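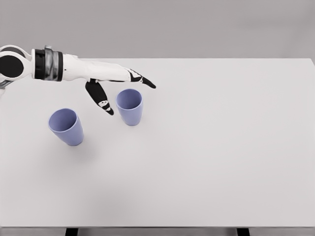

Why do two white surfaces that matched on the day they were painted stop matching later?

The pigment in them has usually changed very little. The binder that holds the pigment has, and it changes at a different rate depending on its chemistry, the light that reaches it and what is in the air of the room.

White is the hardest color to keep constant indoors. A deep blue can shift a good deal before an occupant sees it, while a white that picks up a trace of yellow is noticed quickly, especially next to a fresh sheet of paper or a newer door. Paint makers have known this for as long as they have sold white paint. The complaint files at Clolness, a maker of interior coatings with a plant at Porkska, sort returned panels by cause, and the largest group is labeled simply "drift."

Souad Erraji runs the color laboratory at Porkska. Her group keeps a library of 208 white panels, each cut in half when it was made. One half goes into a drawer and the other onto a wall rack under daylight lamps. The halves are brought together and measured every November.

"People assume the rack half will be worse," Erraji says. "With the oil-based paints it's the drawer half that goes yellow."

The pigment first. Nearly all white paint sold today is white by way of titanium dioxide, in the crystal form called rutile. Rutile absorbs almost nothing in the visible range, apart from a small amount at the violet end, and it bends light much more strongly than the resin around it. Light entering the film is turned at each particle boundary and leaves again in all directions. The particles are ground to a size somewhat under half the wavelength of visible light, where scattering is most efficient. If they clump during manufacture or drying, the film hides less and its undertone moves.

Because rutile takes a little violet out of the light, a film made with it alone looks slightly creamy. Most formulas correct this with a small dose of blue or violet tint, sometimes with black. The correction costs some brightness. It also means that a commercial white is a balance of several absorbers, and that two whites can reach the same apparent color by different recipes. Under one lamp they agree. Under another they may not, an effect called metamerism, and a common source of complaints that involve no aging at all.

Then the binder. Alkyd resins, used for decades on trim and doors, cure by reacting with oxygen. The reaction does not stop when the film feels dry. It continues slowly and leaves behind compounds that absorb blue light, so that the film looks yellow. Daylight breaks many of these compounds down. In a bright room the two processes come close to balancing. Behind a picture, inside a closet or on the hinge side of a door, only the first one runs. Ammonia speeds it up, and a cleaning product used in a closed hallway can do in a short time what darkness alone would take much longer to do.

Acrylic binders dry by a different route. Water leaves, the polymer particles pack together and then merge. Few of the reactive sites found in an alkyd are present, and yellowing in the dark is slight. An acrylic film tends instead to hold dirt, because a resin soft enough to merge at room temperature stays a little soft afterward. What an owner describes as yellowing on an acrylic wall is often a layer of cooking residue or smoke. The laboratory checks by wiping one corner of a returned sample with mild detergent before taking any reading.

Factory finishes form a third group. Powder coats and baked enamels are cured in an oven, and too long a stay gives them a yellow cast before they leave the line. Bai, the Clolness range for metal furniture, allows an overbake margin of 4 minutes. Past that, the part is measured individually and may be stripped. Clear topcoats over a white base are judged the same way, with the added difficulty that the clear layer and the base are supplied in separate batches.

Measurement is done with a spectrophotometer, which lights the sample and records how much comes back at each wavelength. The result is reduced to three numbers: one for lightness, one for the red–green direction and one for the yellow–blue. The last carries most of the information in a white. The difference between two samples is reported as a single distance, and it is convenient to write contracts around that distance. Erraji dislikes the practice for whites. A pair separated only in lightness and a pair separated only in yellow can show the same total, and most observers accept the first pair and reject the second. Her reports list all three components and put the total last.

Gloss complicates the reading. An instrument that includes the mirror reflection measures the material; one that excludes it comes nearer to what an eye sees. A worn semi-gloss panel can be unchanged by the first method and different by the second. Touch-up jobs fail for this reason more often than for an error in tint. The new patch has the right color and the wrong sheen, and it shows at a low angle in the morning.

Brighteners are the remaining variable. These are dyes that absorb ultraviolet light and give it back as blue. They are standard in paper and laundry detergent and less common in paint, partly because they fade and partly because rutile absorbs the ultraviolet they need. A painted wall judged against office paper will nearly always look dull. The comparison is a poor one – the paper is returning more blue light than the visible light falling on it would supply – but it is the comparison most people make.

The longest test in the program is at Jodside, a disused school where Clolness rents a corridor with windows along one wall. It has 11 doors, all painted in one week from matched batches, half-panel in alkyd and half in acrylic. They have been up for 11 years. On the doors nearest the windows the line between the two halves can be found with an instrument and hardly at all by eye. At the far end, where the corridor turns, it is plain from several steps away.

Some of the change at the dark end can be undone. Erraji had one door taken down and leaned against a window for a summer, and the alkyd half recovered most of its original reading. It was rehung in the same place in the fall. The yellow component has been rising since, on a slightly steeper curve than the first time, and the next set of readings is due with the panels in November.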